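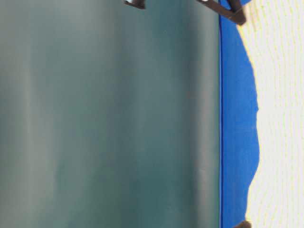
Ratree Nakpan wrote on Saturday:

> I keep coming back to the same question with my sewing room. Everyone
> says to pick one strong color and let the rest be neutral, but I have
> a gray-green I love and a blue I love, and I don't want to give up
> either of them. Do they fight once they're side by side? And does it
> matter what kind of white goes with them? I have half a can of very
> bright white left from the bathroom and would like to use it up.
> Also, has anyone sanded between coats on a table top, or is that
> overkill?

Ratree, keep both! I have been playing with exactly this for weeks and I'm so glad somebody else brought it up. A soft gray-teal and a full-on royal blue don't fight at all, as long as one of them is quiet and gets most of the space. Look how calm the teal stays with that bright blue right up against it. And I love the thin dark navy line between the two – it gives your eye a place to stop before the loud color starts.

So my vote for your sewing room would be gray-teal for the big things (the table, the long wall if you're feeling brave), blue for one or two small things, and a skinny bit of navy wherever the two meet. I did the drawer fronts in my own room that way and I still walk in some mornings just to look at them.

On the white, please don't use the bathroom can. I tried a bright white first on my shelves and it made the teal look dingy, like something that needed washing. A pale cream is much kinder to it. The one I ended up with is Gremilon's number 271, which looks nearly yellow on the card and then doesn't on the wall. Save the bright white for the inside of a closet.

Now the table top. Sanding between coats is not overkill, and it's my favorite part! Here is what I did on mine:

Wash it down and let it dry overnight. Two thin coats of primer. Then the first color coat, also thin, with a foam roller. When it's hard (next day for me, the can says sooner), go over it very lightly by hand with 600 paper, wipe off the dust with a damp cloth, and wait 30 minutes before the next coat. I did three color coats in all and skipped the sanding after the last one. A friend swears by going all the way up to 2000 for a finish like glass. I tried it on a scrap board and it was lovely, but fabric slid right off it, so for a sewing table I'd stop sooner.

If you want the navy line, do it last. I used the narrow tape from Prorkent, pressed the edges down with the back of a spoon, and painted a little of the base color over the tape edge before the navy. That seals it, so whatever creeps under is the color that's already there. Pull the tape while the navy is still a bit soft. I waited until after supper on my first try and took off a strip of teal with it, which meant starting that side over.

For people in my part of town, the paint store on Flores Street will mix a sample pot from a scrap of fabric. I took them a corner of a quilt back and they got it on the second try. Buy the sample! Put it on a big piece of cardboard and move it around the room for a few days. My blue looked almost purple under the old ceiling light and was perfect by the window, and in the end I changed the bulb and kept the blue.

Has anyone here used the Urent clear coat over a dark color? I'm wondering if it goes cloudy. My ironing shelf is next and I'd like to try it there in November, once the garage is cleared out.

Ratree, what is your floor like? If it's a warm wood I have more to say about the cream.

Share Comments (6)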